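September, sorting bench notes

Picking up from where I stopped before lunch. The job is still the Wendard order: artificial stems sorted by kind into the white baskets, loose foliage kept apart. Full order is 2,000 stems. Mitira wants to know by the end of the month whether the arms can take the sorting so the packing people can stay on packing.

Morning run was 40 picks with the current grip settings. Hydrangeas only. Notes:

- Picking by the stem works better than coming down over the flower head. When the fingers close on petals they drag, and the head ends up turned.
- Stems lying straight across the table are fine. Stems lying over another stem need a second try more often than I'd like.
- The broad leaf under the blossom confuses the grasp point when it lies on top of the stem. Deividas thinks we should aim farther down, toward the cut end. Try tomorrow.
- Small sprigs of leaves are a mess. Flat on the table there is very little to get hold of. I would leave these as a hand job for now and say so in the report.

Changed finger opening speed after the first 20. Placement into the basket looked gentler afterward, but I didn't log it separately, so don't quote me on it.

Talked with Killian Gilbert about the floor side of this. He ran the hand sorting line at Geraghty before he came here and had a few things I want written down before I forget them.

1. Sorters don't only sort. They pull stems with a loose head or a bent wire as they go and drop them in a reject bin. If the arms do the sorting, that check has to happen somewhere else, and right now it isn't in anyone's job.
2. Pace. By hand, people speed up and slow down together with packing. The arms will hold one rate. Packing will feel that at the start of the shift and again before breaks. Suggest a buffer shelf between the 2 stations.
3. Whoever tends the arms will be called over for every dropped stem. He expects one person per pair of arms in the first weeks, less later. The Skodirar proposal has one person for the whole row. I think that's too thin.
4. Sore wrists. Several of the sorters have asked when this is coming in. Others have asked if they'll keep their hours. Both questions should get an answer from Mitira, and we shouldn't be giving it at the bench.

Deividas Dzene is writing up the training side. His draft has sorters learning to reset a stopped arm and reload the table, with no programming. Two half days. I asked him to add what to do about tangled stems.

Mixed kinds next. Roses go in their own basket, hydrangeas in the other. Rose leaves against hydrangea leaves is where I expect wrong calls.

To do:

- Grasp point lower on stem, repeat the 40
- Log placement separately this time
- Reject check: ask packing where they would want it
- Cable on the floor by the table, tape it down
- Send Killian's points to Mitira before the call
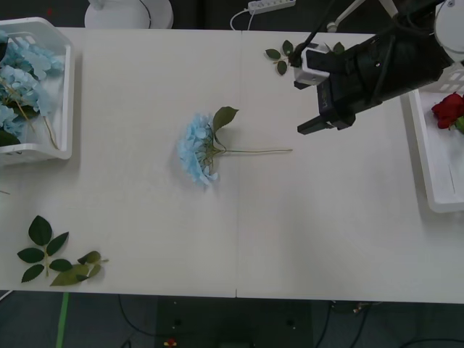
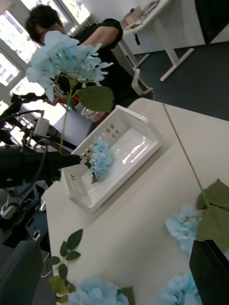

Sorting bench. Second one: hydrangea held by the stem.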